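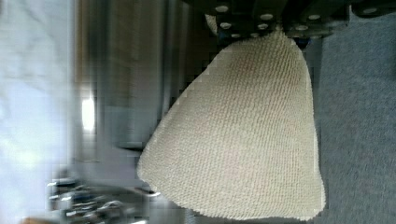 Could the next report say more about the stuff itself and a little less about the lease? That was the one comment that came back from Bodcombe on my last update, and I took it to heart, so this one is nearly all stuff. Cloths, boards, plates, the toaster, the toy food. If you miss the lease, I can send you the lease.

Practice Kitchen at Skomell House, Zolemstead
Progress report, spring period
Grant: $800 for equipment and soft goods
Spent so far: $600

The cloths

I'll start with the knitted ones, as they took up far more of my spring than I would have guessed. In the application I wrote "linens" and put a modest figure next to it and thought no more about it. Then we started using the room and found that a kitchen runs on cloths! You want one for the counter, one for hands, one to set under a hot dish, one that lives on somebody's shoulder for no good reason. The thin flat ones from the discount bin were fine for drying glasses and hopeless for everything else. They slid around, and folding them was like folding a paper napkin.

So I went looking for something with a bit of body, and ended up with the big cream knitted ones with the bumpy, waffle-like texture. People like handling them. They're thick enough to feel in your fingers, and if you're someone who is getting used to using your hands again, or who is four years old, that makes a real difference. Folding has turned into its own activity, which I did not plan. We start every session with it now. Corner to corner, smooth it down, fold again, onto the pile. Some people do it in thirds and some in quarters and there have been words about it.

The downside is laundry. Cream was a silly choice for a kitchen and I own that. They come back from tomato sauce looking tired, and a loopy surface like that holds on to crumbs until you take it outside and give it a good shake. I've got them on a warm wash with nothing fancy added, and they dry flat on the rack in the back hall. The next batch will be a darker color if I can find the same knit. The shop in town that sold me these had only cream and a sort of mustard, and I couldn't face the mustard.

What we do in the room

For anyone at Bodcombe who is new to the file: we run two sessions a week, one in the morning for grown-ups who want to get comfortable in a kitchen again, and one after lunch for parents with small kids. Both groups use the same counter and most of the same things. The morning is mostly toast, simple lunches, and putting things away so that the next person can find them. The afternoon is mostly pretend cooking with a small amount of real cooking going on next to it. The mess is about equal.

Attendance has been steady. I'd hoped for steady, so I'm pleased. March was thin with everyone passing the same cold around, and then it picked up again on its own. I haven't been keeping a head count beyond the sign-in sheet, and the sheet is in the folder if you need it.

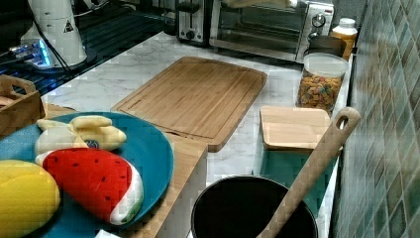
Report by the kitchen coordinator, Skomell House
For: Bodcombe small grants

The counter and what lives on it

The counter is the white marble-look one with the gray veining, and it wipes down beautifully. I was nervous about putting so much on it. You want a practice kitchen to look like a kitchen at home, and at home the counter is never clear, so we keep the toaster and the toaster oven out at the back all the time and work in front of them.

The toaster is a plain silver two-slot with a black knob, and it's the most used thing in the building. For a lot of the morning group, making your own toast is the first thing you do here without somebody hovering. The toaster oven has been slower to catch on. It has two dials, one above the other, and people mix them up, me included. I've tried little paper arrows (fell off) and a dab of nail polish (too subtle). What seems to help is saying the steps out loud together before touching anything. I'd like to try raised stick-on dots next, the kind you can feel, and I've left a little in the budget for those.

Next to come is a proper plan for cords. I don't love how they travel across the counter once several things are plugged in, and I'd rather fix that before summer than keep moving plates around them. There's a supplier called Diệp that does a plain clip-on channel in white. I've asked for a price and am waiting to hear.

Boards

The big bamboo cutting board with the juice groove was a good buy. It's large enough for two people to work at from either side, and the groove does its job with melon and tomatoes. It is heavy, though. A couple of the morning people can't lift it comfortably, so it tends to stay on the counter and get wiped in place, then scrubbed properly at the end of the session by whoever has the wrists for it. I should have thought of that when I ordered, and I'd tell any other group to pick theirs up in the shop first.

The other wooden board mostly works as a tray. Things get set on it and carried, or set on it and left. I've stopped fighting this.

The toy food

You asked in the first round why a kitchen project needed plush fruit, and fair enough! I think I wrote something stiff about play-based learning at the time. The short version is that small kids want to be doing what their parent is doing, and a parent who's slicing a real watermelon can hand over a soft one. So there's a watermelon slice with black seeds, and a peeled banana with its peel all spread out, which is the favorite by a mile. They get served up on the blue plate over and over. I've been offered more banana this spring than I've ever eaten in my life.

The surprise is that the morning group uses them too. We do a put-away exercise where everything gets moved off the counter and then back to where it belongs, and soft things are just easier to practice with. If one hits the floor you pick it up and carry on. Nothing breaks, nothing bruises, and it's hard to be tense about a plush banana. After that we do it again with real fruit, and then with the plates.

They do need washing, and the manufacturer's advice is surface clean only. I've been sponging them down and leaving them on a towel overnight. So far they've held up, seams and all. Lemons seem to go missing more than anything else, so if we order again I'll order spares.

What didn't go to plan

The hanging rail. It was in the application, a nice long rail under the shelf for cloths and utensils, and it isn't up. The wall there is hollow in all the wrong places and the building manager wasn't keen on bigger holes. I'd like your okay to move that money over to the cord channel, the raised dots and the second batch of cloths. It comes out of what's left of the $800 and I'm not asking for anything on top.

The recipe cards are also behind. I have them typed, the printing was fine, and then the laminating machine at the front desk gave up in the middle. They're usable, they just curl. I've got a stack of them under a dictionary as I write this.

One more small thing – the baskets. I wanted matching ones and what we've got is whatever turned up, including a little wooden crate one with a cut-out handle that I've grown fond of. Kids can get their hands through the handle, and it sits happily at the end of the counter, so I've crossed the matching set off the list.

Before the next report

Price from Diệp on the channel, then fit it. Dots on the toaster oven. Darker cloths, and please, a wash line outside if Skomell House will let me have the corner by the bins. I also want to try one longer afternoon session where we cook something that goes in the oven, most likely baked potatoes, and see if the little ones last the distance.

Receipts are in the attached envelope in the order I found them. The one from the fabric shop went through the wash in my apron pocket, but you can still make out the total.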